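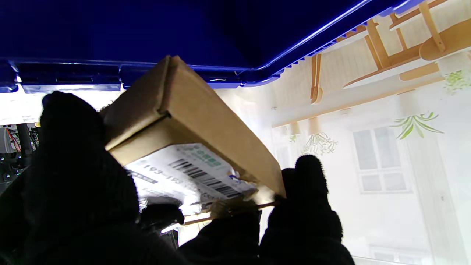

A labelled carton, parcel room, Brasach in Gullum

Parcel room assistant (part-time), Gullum

Brasach is looking for two persons to help in our parcel room in Gullum. The work begins in the morning at 7 and ends before lunch. It is a part-time position for the first six months, with the possibility to continue if both sides are satisfied.

We receive small parcels for the shops and offices in the Drendik building. On a normal day there are 80 of them, and in January it is more, when people send back what they got for the holidays. Most are small cartons and flat envelopes. You will rarely have to carry something heavy, but you will be standing for most of the shift, so please come with comfortable shoes.

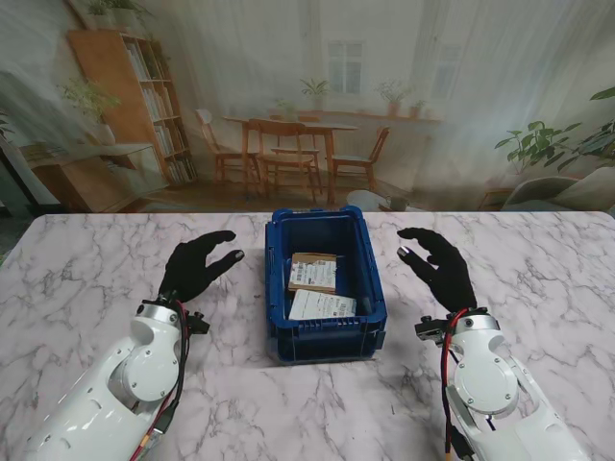 Your main task is to empty and fill the crates. You take one parcel, look at the label, enter it in the list and put it in the crate for the right floor. Please do not throw the parcels, also not the soft ones. A carton should lie flat at the bottom when there is space for it, and envelopes go on the top or along the wall. We prefer a crate that is half full and in good order to one which is full to the rim and must be sorted again upstairs.

You will also bring the crates to the lift, answer the door when a courier rings, fold the old cartons and keep the table clean. When a parcel arrives with a torn corner or an open flap, you put it to the side and write a short note in the damage book. 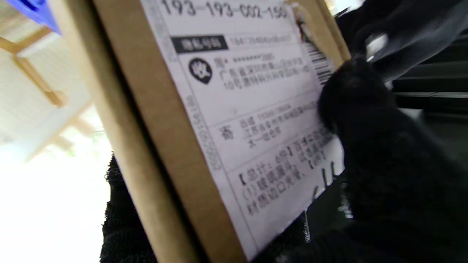

For this reason we ask for good eyes and some patience. Many of our labels are in two or three languages, and a part of them comes from the supplier Hong with everything in Chinese. To speak Chinese is welcome but it is not a condition. You can do the work well if you compare the numbers carefully and ask when you are not sure. The names and addresses are private. You may not photograph them with your own telephone or talk about them outside the room, and every new colleague signs a paper about this on the first day.
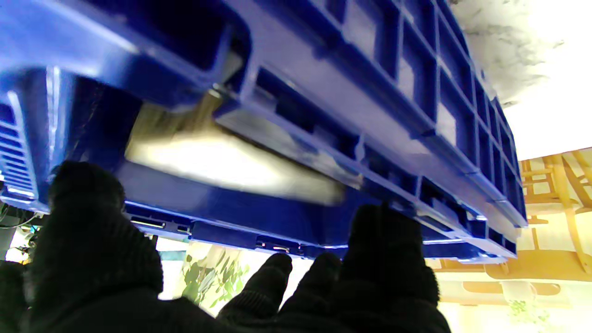 We do not ask for experience in a warehouse. A person who has worked in a kitchen, a library or a shop will often know already how to keep things in their place. In the first week you learn to handle the crates. They are blue plastic, with many ribs on the outside and narrow slots in the end wall, and small items such as a loose receipt can easily slip into such places, so we look them over when a crate comes back. You will learn the list in the same week.

What we offer: 725 euros per month before tax, a locker, coffee and tea, and a travel card for the town buses. You are free on public holidays.

To apply, please write a short letter (one page is enough) and tell us from which day you could begin. A photo is not necessary. We invite people for a trial morning, and this morning is paid.

Last updated: April 21, 2022

Comments

Is it possible to share one position with my sister? We both study and could take turns.

Reply from Brasach: Please apply both and mention it in the letter. We will see what we can do.

I did this job two winters ago. Friendly place, the room is a bit cold before nine so take a jumper.

Does the bus stop at the Drendik building at that hour or only at the station?

Contact: Brasach parcel room, Drendik building, Gullum | © Brasach | Back to top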